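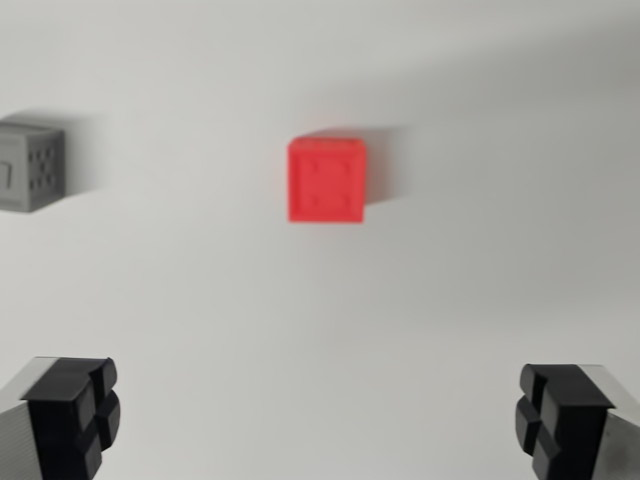

## Moving house with too many board games, a thread

**1/** I moved apartments in December and the games were the worst part. Writing down what worked in case anyone else has a shelf problem.

**2/** I own 29 boxed games. The movers quoted by weight, and cardboard and chipboard are heavy. I ended up driving the games over myself in 2 trips.

**3/** Rubber bands: don't. I used them on my copy of Norkitz years ago and they dented the lid on both sides. Plastic wrap from the grocery store holds just as well and peels off clean.

**4/** Pack the boxes flat, same way up as they sit on a table. I stored mine on end for years because it looks nicer. Every card tray in Wuyts had emptied itself into the bottom of the box.

**5/** Small parts go in zip bags, one bag per player color. Write the game's name on the bag too. I found a bag of little discs behind the couch after the move and I still don't know what they go to.

**6/** Ezequiel Zabala asked if I sleeve my cards. Only the games that get played every month. I bought a pack of 500 sleeves and used it up on Unden and its expansion.

**7/** I also sold a few. Local pickup only, priced low, gone by dinner. Shipping a big box costs more than most used games are worth.

**8/** Replies are asking about dice. Mine all live in one tackle box now, except custom dice, which stay with their game. If a rulebook says "standard six-sided," it borrows from the tackle box.

**9/** Shelf at the new place is deeper than the old one, so the square boxes don't stick out. Measure your biggest box before you buy anything. Mine is Widia and it missed fitting the first shelf by the thickness of the lid.

**10/** Still to do: the rulebooks with split spines, and the loose discs. If you've lost a bag of gray ones from a train game, tell me which game, because I may have the same one.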